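The Long Way Round to Candthorpe

Point-to-point racing has always relied on people who are willing to stand in a wet field for a sport they can only see a third of. At Candthorpe in February you can see rather less than that. The course drops behind a wood after the fourth fence, and for the best part of a minute the crowd looks at trees.

I went for the members' race, which had 14 entries and, by the time the ground had been walked and argued over, five runners. This is thought a good turnout. The year before there were three, one of whom stopped to look at a tractor.

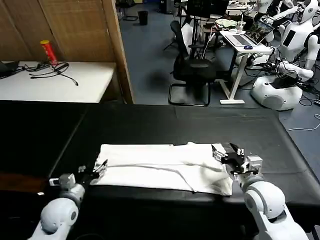

The weighing room is a tent, as it is at most of these meetings, and the kit is laid out by people who take it seriously. A jockey's bundle contains silks, breeches, a girth and a number cloth, and every piece of it will be brown by half past three. The number cloth starts the day much like the white cloth on the black table here, folded flat with a crease along its length and one end a little rumpled. It goes under the saddle, is weighed with everything else, and comes back as evidence. One rider told me he could name the course from the colour of the mud. Wandley is ginger. Candthorpe is closer to gravy.

The favourite was Birnik, a 13-year-old with a long white face and the expression of a bank manager hearing about your plans. He had won the race twice and been placed in it so often that the racecard had given up listing the details. His chief rival, Amin, was half his age and had spent the journey from Wandley kicking the lorry.

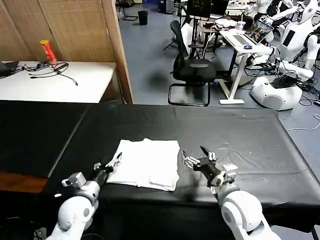

They went off at a pace best described as thoughtful. Amin pulled his way to the front at the second, jumped it as though it were on fire, and was ten lengths clear when they vanished behind the wood. The commentator, who couldn't see them either, filled in with a notice about a lost glove and the price of the burgers.

Four came out the other side. The missing horse had refused and was already walking home, quite relaxed, with his rider still aboard and talking to him. Amin still led but had begun to look about for company, and Birnik, who hadn't changed speed since the start, was providing it. 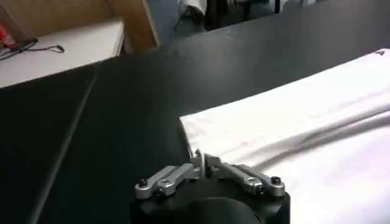 It was settled at the last. Amin took off a stride early and landed in a heap of legs, all of which he eventually found again. Birnik popped over like a commuter stepping off a kerb and won by two lengths, to a roar from a crowd of 564, a figure given to me by the man on the gate, who was proud of the four.

The prize was around £40 and a cake. The cake was lemon, and by the time I reached the lorry park somebody had cut Birnik a slice.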